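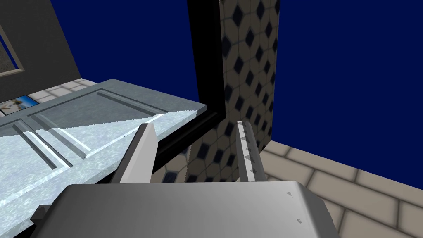 Visit report: Setelo handset refurbishing center, Woleck

Setelo takes in used phones from carriers and trade-in programs, checks them, and sells them on in graded lots. I visited in February to see how the company handles identity checks. In-ho Ban, who runs intake, led the tour.

Each phone is logged by IMEI before anything else is done to it. The number is read three ways: from the dialer code, from the SIM tray or back cover, and over USB. A mismatch sends the unit to a quarantine shelf. The day before my visit the line logged 2130 units and quarantined 22 of them. Most were phones with a replaced tray.

The intake line has six stations running Prerano, an in-house tool that queries the blocklist, carrier lock and activation lock in one pass. A query takes 181 milliseconds when cached, longer when it goes out to the carrier — the screen shows which. 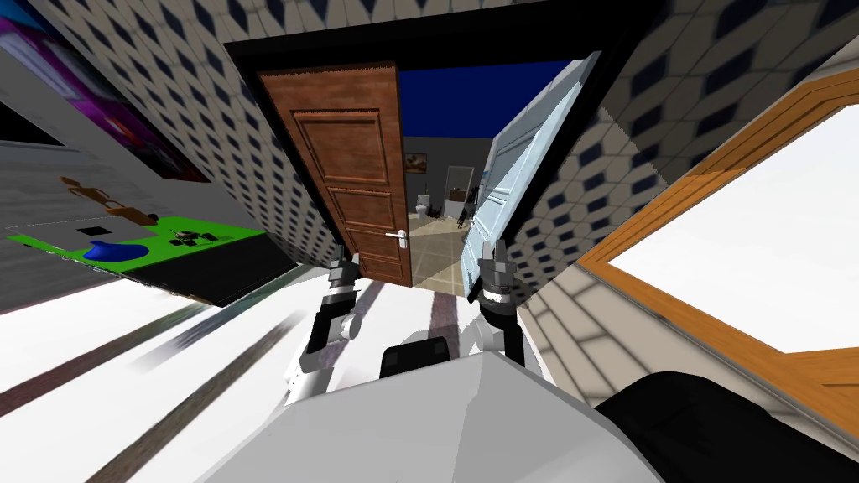
Two grippers at the doorway, one by the brown door and one by the pale blue door.

Battery testing is slower. Chang-ho Yang's group discharges each cell at a fixed load and records capacity against the rated value. Units under the cutoff get a new cell and go through the full test again. Dual-SIM models carry two IMEIs, and Prerano stores both under one record.

Data erasure was not part of the tour. Encarnación Miranda sent me the written procedure afterward, and it covers Android and iOS separately.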